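Setting Up Your Pramgate Bedside Humidifier

Section 2: Choosing a Spot and Filling for the First Time

Welcome back! By now you should have everything out of the box and the little cardboard collar off the tank. If you haven't found the collar yet, turn the tank over and look around the cap, where it likes to hide.

1. Pick a flat, steady surface about knee height or higher. A nightstand is lovely, and so is a sturdy stool.

2. Leave a good 8 inches between the back of the unit and the wall, and keep the mist nozzle turned away from curtains, books and bedding.

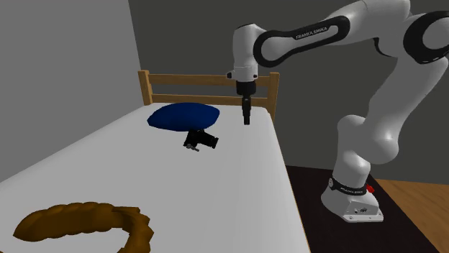

3. Run the cord behind the furniture, where sleepy feet won't find it at two in the morning. Don't plug it in just yet.

Caution: Never set the humidifier on the bed itself, however handy that seems when you have a cold. A soft surface can block the air intake underneath, and the tank can tip.

4. Carry the tank to the sink, unscrew the cap and fill with cool water up to the line. Distilled water is best if your tap water is hard (you'll know by the white crust on your kettle).

5. Screw the cap back on snugly, flip the tank over the sink and give it a moment. A drip or two is fine. A steady trickle means the cap has gone on crooked, so take it off and try again.

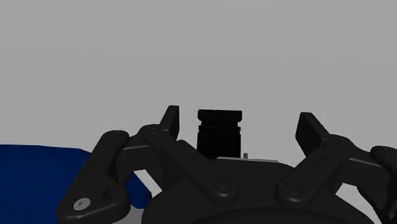
Written by Keerthana Achari, Pramgate Customer Guides
Last revised in December

6. Lower the tank onto the base until you feel it settle. You'll hear a glug or two as the tray fills, and that's just what we want to hear.

7. Now plug in the cord and press the round button once for low mist. Press again for high, and a third time to switch off.

Note: If the light blinks orange, the tray hasn't filled yet. Wait a few minutes, then lift the tank and seat it again.

Caution: Please don't add oils or scents to the tank. They can crack the plastic over time, and we can't replace a tank damaged that way.

For a spare filter, ask for part 804. Cleaning and winter storage are covered in Section 3.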